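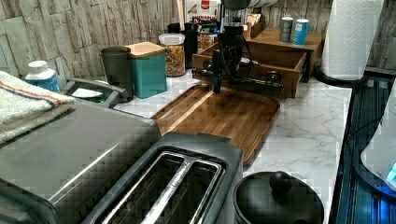
## 4.2 Approach phase on a crowded counter

**Figure 3.** The gripper above the cutting board before contact, with the toaster and the black pot at the near side of the counter.

The second test environment is a kitchen counter which we did not tidy for the robot. In our earlier work at Willport the board was placed alone on a table, and the approach was then almost trivial. On the counter, the planner must bring the fingers down over the board while the links of the arm stay clear of the objects standing behind it, such as the glass jar of pasta in Figure 3.

We divide each trial into an approach phase and a contact phase. During the approach, the gripper is kept pointing straight down and the policy may correct only its horizontal position. The contact phase begins when the estimated height over the board falls under 19 mm. This value was chosen by hand in August and was not tuned again.

The policy was trained on 1,070 demonstrations, recorded by two operators with the Kurnent interface. For the evaluation we ran 200 trials, and the objects were moved between trials by a person who did not see the output of the planner. The raised rim of the board caused us more difficulty than the clutter. When the height was estimated from the rim instead of the inner surface, the contact phase started too early and the fingers closed above the board. We return to this error in Section 5.1.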